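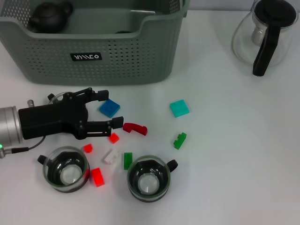
Ebony Partingtonによれば、酢でも重曹でもクエン酸でも結果は同じで、説明書どおりに量る必要などないとのことです。旧版の手引きに寄せられたこの指摘には、半分だけ同意します。量り方を多少まちがえても湯あかは落ちます。ただし重曹はアルカリ性なので、酸で溶かす湯あかには効きません。酢とクエン酸は効きますが、酢はにおいが残ります。この章では顆粒クエン酸「Gurkau」を使う手順を説明します。

第4章 茶器と湯まわりの湯あか取り

4-1 始める前に

白いざらつきがすべて湯あかとは限りません。ガラスの曇りには、湯あかのほかに、洗剤の残り、細かい擦り傷、食器洗い機による表面の荒れがあります。後の二つはどんな薬剤でも戻りません。「曇りが必ず消える」と書いてある商品は、この区別をしていないだけだと考えてください。Gurkauの外箱にも「新品の輝き」とありますが、本書はそこまで請け合いません。

見分け方は次のとおりです。

1. 器をよく洗い、完全に乾かします。
2. 曇った部分にクエン酸液を数滴たらします。
3. しばらく待って水で流し、もう一度乾かします。
4. たらした場所だけ透明になっていれば湯あかです。変化がなければ、この章の作業をしても時間の無駄になります。

注記：硬度試験紙(当社の試験ではOstapchukを使用)は、あれば目安になりますが、必須ではありません。色見本の隣り合う段が似ており、照明によって読みが変わります。同じ水を続けて測って違う段に見えることも珍しくありません。試験紙の数字より、やかんの底を見るほうが早いと思います。

4-2 用意するもの

・Gurkau 20 g(付属スプーンすり切り4杯)
・ぬるま湯 2 L
・茶器が沈む大きさの桶か鍋(アルミ製は不可)
・やわらかいスポンジ
・細いブラシ(注ぎ口用)
・ゴム手袋

付属スプーンは初期の袋と現行の袋で形が違います。手元のスプーンがどちらかわからない場合は、はかりを使ってください。濃くすれば早く落ちるという話もよく聞きますが、当社で比べた範囲では差がわからず、すすぎの手間だけが増えました。

注意：塩素系漂白剤と絶対に混ぜないでください。有毒なガスが発生します。同じ日に漂白もしたい場合は、先の作業の液を捨て、器も桶も十分にすすいでから行ってください。

4-3 つけ置きの手順

1. ふた、茶こし、パッキンなど、外せる部品をすべて外します。固くて外れない部品は無理に引かないでください。
2. 桶にぬるま湯を入れ、Gurkauを加えて、粒が見えなくなるまで混ぜます。
3. 器を静かに沈めます。注ぎ口の中に空気が残っていると、そこだけ落ちません。傾けて空気を抜きます。
4. 20分置きます。
5. スポンジで軽くこすります。金属たわしと研磨剤は使いません。
6. まだ残っている場合は、同じ液でもう一度だけ手順4と5を繰り返します。
7. 液を捨て、流水ですすぎます。内側を指でなでて、ぬめりも粒も感じなくなるまで続けます。
8. 口を下にして、風の通る場所で乾かします。

二度繰り返しても変わらない部分は、4-1の見分けに戻ってください。一晩つけておけば落ちるという助言も見かけますが、金具やパッキンを傷めるおそれがあるので勧めません。

注意：次のものはつけ置きしないでください。
・鉄瓶、鋳鉄の急須(さびの原因になります)
・アルミ、銅、真ちゅうの器
・釉薬のかかっていない陶器
・金彩や銀彩のある器
・大理石など石の台や受け皿
・電気ケトルの本体(4-4を参照)

材質のわからない器は、メーカーに問い合わせるか、作業を見送ってください。底の刻印は製造元を示すだけで、材質まで書いてあるとは限りません。

4-4 電気ケトルの場合

まずケトル本体の説明書を確認してください。クエン酸の使用を禁じている機種では、その指示が優先します。

1. 電源プラグを抜き、台から外して、本体が冷めるまで待ちます。
2. 別の容器に水200 mlを取り、Gurkauを2 g溶かします。
3. 底の湯あかが隠れるまで注ぎます。足りなければ同じ割合で作り足します。
4. 20分置いてから捨てます。
5. 水を入れて軽く揺すり、捨てます。においや酸味が気にならなくなるまで繰り返します。
6. 水だけを一度沸かし、その湯は飲まずに捨てます。

沸騰させながら溶かす方法を載せている手引きもあります。早いのは確かですが、ふきこぼれた酸性の湯が端子にかかる危険を考えると、急ぐ理由が見当たりません。

4-5 どのくらいの間隔で行うか

「毎週」とする広告は、粉を売る側の都合と見てよいでしょう。水の硬さも使う回数も家ごとに違います。底が白くなったら行う、それで足ります。

Akash Mishraからは、Drurnance地区では水道の切り替え後に白い跡が増えたので間隔を半分にした、という報告が届いています。一軒の話であり、同じ時期にケトルも買い替えているため、原因が水なのかどうかは判断できません。参考として載せておきます。

浄水ポットを使えば湯あか取りが不要になる、という説明にも注意が必要です。硬度を下げるろ材と、塩素のにおいを取るだけのろ材があり、後者では湯あかは減りません。カートリッジの表示で確認してください。

4-6 保管

・Gurkauは湿気で固まります。袋の口を閉じ、流しの下以外の乾いた場所に置きます。
・固まった粉も、はかりで量れば使えます。
・溶かした液は取り置きせず、その都度捨てます。飲料の容器には移さないでください。
・子どもの手の届かない場所に保管してください。
・目に入ったときはすぐに流水で洗い、痛みが続く場合は医師に相談してください。

この章の改訂：2018年4月15日(日)。旧版の「酢による代用」の表は、濃度の根拠を確認できなかったため削除しました。替えのスプーンはBotvilleの窓口で受け付けています。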